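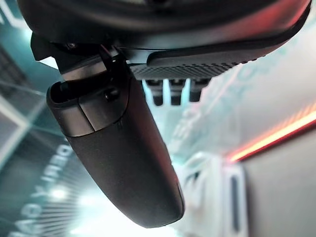
The Kirkent budget had one line left open, and Chaltu Dinsa meant to close it before lunch. Item 14: mobile unit, two arms, ward use. Quantity blank.

"Losell quote 231 a week on lease," said Tibor Szekeres. "Tuncer want 247, service included."

"And Losell's service?"

"Separate. By the visit."

She wrote both figures down. 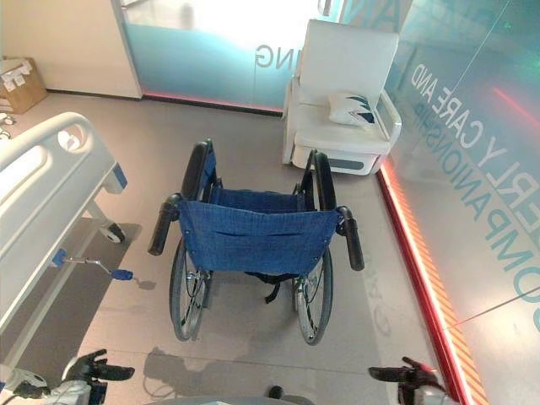

Item 14 depended on floor space. Kirkent's rooms were narrower than the one at Tirnham, and Chaltu had brought the plans. She marked the turning circle in pencil. A wheelchair beside the bed left one clear way round, and the lever sticking out from the bed frame towards it took a share of that. She moved the recliner on her drawing to the opposite wall and measured again.

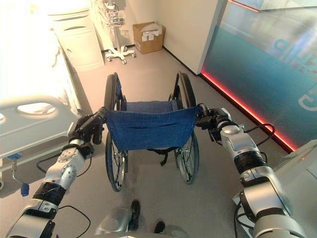 *Tirnham, handle test: both grippers on the chair.*

"What does it need from us?" she asked.

"A charging point for each unit. Spare finger pads, 300 the set. One set a year."

"Who says one?"

"The brochure."

She put down two sets.

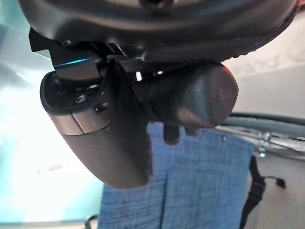 That brought the first-year extras to 600, before the electrician. Tibor added the electrician, 448, and turned the sheet round for her to check. She checked it twice, wrote "1" under quantity, and left the supplier blank.

"Ask Tuncer what they count as service," she said.

Tibor went out to the corridor to ring them.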